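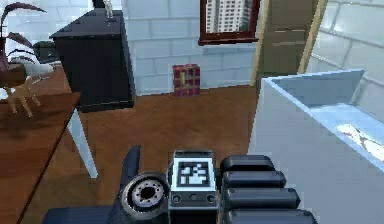
Hrvoje Jurić asks whether the marker block really has to be lined up again every time the gripper model is swapped, or whether the old numbers can be carried over.

They can't, I'm afraid, and I've tried! A new gripper model nearly always comes with its own idea of where its middle is, so the marker ends up a little off even when everything looks perfectly fine. The good news is that setting up the Flomar cell again is a quiet half hour's work, and you don't need to touch the room at all.

Before you start

Save a copy of your cell file. Then load the Druvberg room, pause the simulation and send the arm to its home pose. Leave the furniture where it is for now, however much you may want to tidy up (I always do).

Setting the marker

1. Open the gripper's part tree and find the marker block. Make sure it hangs from the gripper base and not from a finger, or it will wander off whenever the fingers close.

2. Type zero into all three rotation boxes. Look at the gripper from behind, with the block in the middle and the square marker facing you. If the pattern is mirrored, flip the texture and leave the block alone.

3. Press Detect and let it run for 100 frames. The marker ID should come back as 561 every time. If you get a different number now and then, turn the shine on the block down a touch and run it again.

4. Write the new offset into the cell file and save. Please do save – the Leblanc viewer won't remind you, and I've lost a whole evening that way.

Checking the room view

Now switch to the second view and step through 200 frames with the physics running. You're looking for anything that jitters or sinks into the floor. Round things are the usual culprits, so if you have a ball in the room, give it a proper collision sphere in place of the mesh it came with.

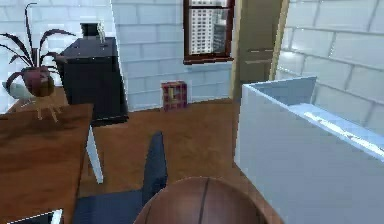 Room view in Druvberg, with the top of the ball in front and the navy chair behind it.

If the ball creeps on its own, raise its rolling friction in small steps and restart the run between changes. Furniture that shivers is usually overlapping something, and lifting it by 2 millimeters tends to cure it.

When both views behave, close the fingers once, open them again, and repeat step 3 with the fingers open.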